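Clear zip bags for toy storage – do they hold up?
Home & Organizing > Kids and Playrooms
3,641 views

hirose_m
Posted 2020-02-01

OK so I'm finally dealing with the ball situation at our place. We have two kids, a hallway that works like a bowling alley, and a wicker basket that has been shedding bits since August. I keep seeing those clear plastic box-shaped bags, the kind blankets and comforters get sold in, and I have a bunch of them folded up in the closet already. Has anyone used them for toys long term? Or do they just flop over and split? I don't want to buy bins if I've got free ones sitting there.

Masaru

toshi_minami
Regular member

I've used them for years! Doll clothes, puzzle pieces, dress-up stuff, all of it. The big win is that the kids can see what's inside, so they don't dump everything on the floor to find one thing. Mine are from a duvet set and a couple of pillows. The zipper went on one of them but I just leave it open on the shelf and it's fine.

besumberg_mom

Going to disagree with Toshiko here, sorry. They look great for a week and then the sides go all wavy and the top caves in, and you need one hand to hold it open and the other to put the toy in. My daughter gave up on ours and went back to throwing things behind the couch. Get a real bin. Morris down the street from us has fabric ones with a stiff rim and they've been through two moves.

hiyori_k

I'm somewhere in between. The sides do sag, no argument there, but for balls I don't think it matters much. They're light and they're round, they find their own spot. What I'd look for is a bag with piping on the seams, it gives you a bit of an edge to grab. This one has beige trim along the top and down the corners, with one orange ball in and the next one still to go: 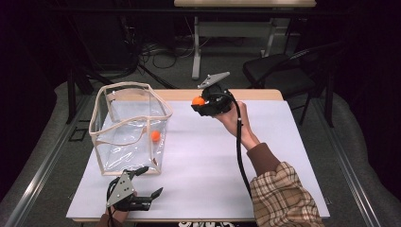 Reply #4 – folding the top down

hatsue.h

Hiyori, see how one side of the top is folded inward on yours? I'd turn that out. What I do is roll the whole top edge to the OUTSIDE, like the cuff on a sock, and then it stays open a lot better. You lose a little height but who cares with balls. I also slide a piece of cardboard in the bottom (cut up a cereal box, done) and it sits much flatter.

besumberg_mom

Cardboard in the bottom, cuffed top... at that point you've built a bin, lol. But fine, I can see it for balls. I still wouldn't put blocks in one. Ours ripped at the corner from blocks.

toshi_minami

Yeah blocks are a no from me too, or anything with wheels. Soft stuff and light stuff only.

hiyori_k

Ooh, going to try the cuff thing, thanks Hatsue! Does it work on the thin plastic ones or only the thicker kind?

hatsue.h

Thicker is better. The thin ones unroll on me after a day or so – a couple of binder clips fix that, if your kids are past the age of eating binder clips.

hirose_m

Thanks everybody, this is great. I dug out two with decent zippers and I'll do the cardboard trick tonight. Balls in one, stuffed animals in the other, and the blocks can stay in their bucket. The basket goes to the curb. Will report back if the hallway gets any safer.

haruna_ikeda

Wait, don't toss the basket yet! What size is it? I could use one for yarn.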